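换洗牙机还是修旧的?小诊所设备求建议

楼主 阿蓝在坪山
发表于 15th July

各位同行好,我在一个小镇上开牙科诊所,就两张椅位,加我一共五个人。手上这台超声洁牙机是Brindosine的老款,用到今年一月开始不对劲,踩下脚踏要等一会儿才出水,有时候水有了振动又没了。找人修过一次,换了电磁阀,好了不到两个月又犯。

现在纠结的是:继续修,还是直接换台新的?销售给我推的是Etard的台式机,说体积小,适合我们这种小地方。我诊室边柜真的很窄,放了光固化灯和根测仪以后就没剩多少地方了,所以“小”这个字对我诱惑挺大的……

有用过的吗?求真话,别发广告。

2楼 牙医老秦

脚踏延迟先别急着怪主机。你把脚踏的线拔下来看看接头,里面的针脚氧化了就是这个症状。我那台也是Brindosine,前后折腾了三回,最后换了根脚踏线,好好的用到现在。

3楼 橘子味漱口水

不同意楼上。出水慢加上振动时有时无,两个毛病一起来,多半是主板。老款的主板早就没有原厂件了,网上那些拆机件你敢用?我是不敢,病人躺在那儿张着嘴,你跟他说稍等我重启一下,多尴尬啊。

4楼 牙医老秦

回复3楼:那也得先查便宜的再查贵的吧,一根线才多少钱。张口就是主板,修理厂最喜欢你这样的客户,哈哈。

5楼 阿蓝在坪山(楼主)

谢谢两位!脚踏线我中午去看了,针脚确实有点发绿,拿酒精棉擦了擦,下午用着好一点,还不敢说就是它。另外补充一下,我们这边水质硬,水路里的水垢也挺厉害的。

6楼 Shiuli Pramanik

我中文写得不好,大家见谅。我在Warkham的诊所用Etard快两年了。优点是安静,手柄轻,一上午洗下来手腕不酸。缺点是水瓶太小,遇到牙石多的病人,洗到一半要停下来加水,很烦。还有它的工作尖和别家不通用,你原来的那些都要重新买,这个钱销售不会主动告诉你。

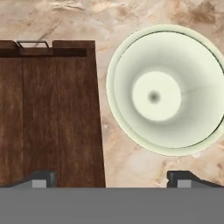
说到摆放,我觉得楼主不要只看机器的底面积。机器后面的水管和电源线要留弯折的地方,前面手柄要有地方挂,水瓶还要能拿得出来,这些加起来比说明书上写的大多了。台面我也想多说一句,我们候诊区的柜台做的是浅米色带云纹的大理石,跟这张图里的差不多,好看是真好看,可是石材怕酸,诊室里千万别用,磷酸酸蚀剂滴一滴就是一个印子。洗牙机最好放在好擦的台面上,每天都会溅水。

7楼 橘子味漱口水

工作尖不通用这条太重要了!我当年换机器就是栽在这儿,抽屉里还剩29支旧的,送都送不出去。楼主你问问Etard那边肯不肯送一套,别不好意思开口。

8楼 小县城的牙椅

插一句,楼主考虑过Sultana吗?我们这边好几家都在用,水瓶大,工作尖也好买。就是声音有点尖,小朋友听了容易紧张。机器是方头方脑的,不算漂亮,但皮实。

9楼 牙医老秦

Sultana我试用过一个礼拜,声音不是“有点”尖,是隔壁诊室都来敲门。小孩多的诊所慎重。

10楼 小县城的牙椅

回复9楼:你试的是不是旧款啊?新款改过手柄了,我自己天天用,没你说的那么夸张。而且功率调低一档会好很多,上来就开最大那谁受得了。

11楼 牙医老秦

可能是旧款,这个我认。不过我还是那句话,先把脚踏线换了再谈买新机器。

12楼 阿蓝在坪山(楼主)

来汇报一下。脚踏线换了,连运费434块,踩下去立刻出水,振动也稳了。水路我用除垢液泡了一晚上,冲出来的东西我就不形容了,反正助手看完当场说以后每周都要泡。

不过也没完全死心,Etard那边约了下周送样机来试,工作尖的事我问了,销售支支吾吾的,说要“回去申请”。Shiuli,请问你那边的水瓶能换大一号的吗?

13楼 Shiuli Pramanik

可以的,有大瓶的配件,要单独订,我等了50天才到货。瓶口的密封圈记得多买两个,那个容易老化漏水。

14楼 橘子味漱口水

好吧,脚踏线这局算老秦赢。但是主板我还是持保留意见,楼主过两个月再来说一声,要是又犯了我可要来翻这个帖子的!

15楼 阿蓝在坪山(楼主)

行,样机试完我也上来说。旧机器先留着当备用,密封圈我记下了。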